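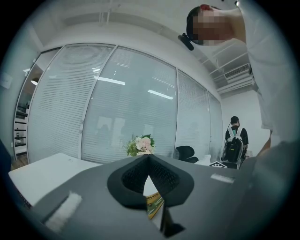 Nirkard demonstration study: frequently asked questions

Last updated 22 January 2019

General

What does the study test?
Whether a grasping policy trained only on demonstrations recorded with a hand-held gripper can be run on a robot arm without any demonstrations from the arm itself. The policy takes wrist camera frames and gripper opening width as input and outputs a short sequence of relative poses.

Who is responsible for it?
Anum Pirzada designed the collection protocol. Gerd Meinecke wrote the pose recovery code. Kekeli Darko trained the policies and ran the evaluation. Questions about the hardware go to Eckhard Vogler.

Is Nirkard the gripper or the dataset?
The dataset. The gripper design is called Buschmann and is versioned separately. All results on this page use Buschmann revision 3.

Data

How many demonstrations are there?
2,009 were recorded. After filtering, 1,272 remain in the training set.

What was filtered out?
Mostly episodes in which camera tracking was lost for more than ten consecutive frames. Episodes with a second grasp attempt were also removed. The rejected episodes are kept in a separate archive with the reason code in the index file. Reason code 4 was used inconsistently before March and should be ignored in older copies.

Why a fisheye lens?
With a narrow lens, the object fills most of the view in the last few centimeters of approach and tracking fails. The fisheye keeps walls, ceiling and furniture visible during contact. The cost is lower resolution at the fingertips.

Are frames undistorted before training?
No. We trained both ways on a subset and found no difference in grasp success. Undistortion discards the outer part of the view, so we left it out. Pose recovery does use the calibrated lens model.

What is the checkerboard marker for?
It gives a known metric scale and a common origin for all episodes recorded at one station. It has to be visible in the mapping pass. It may leave the view during a demonstration.

Are people visible in the recordings?
Yes, including the operator in many episodes. Faces are pixelated before release. Training used the pixelated frames, so released data and training data match.

Results

What success rate was reached?
81 percent over 200 trials on the arm. A trial counts as a success if the object is lifted and placed inside the target area without operator contact.

Where do the failures come from?
The largest group is early closing: the fingers close before the object is fully between them. This is most common with thin, flat objects. Darnell Doucet is testing a longer observation history as a possible fix. Results are not ready.

Does the policy work in rooms that are not in the training set?
Not established. All 200 trials were run in the Brokbridge lab, and part of the training data was recorded in the same building. An evaluation at Atbridge is planned.

Can the numbers be compared with teleoperation?
Only loosely. We did not collect a teleoperated set of equal size on the same objects.

Use

Can I use a different gripper?
Yes, if the finger geometry and camera offset match within 2 mm. Otherwise the relative poses need to be recomputed with your own offset. The conversion script takes it as a single 4x4 matrix, in meters, camera to fingertip.

Which files do I need to reproduce the main result?
The filtered index, the episode archive and the station calibration files. The mapping videos are needed only if you rerun pose recovery.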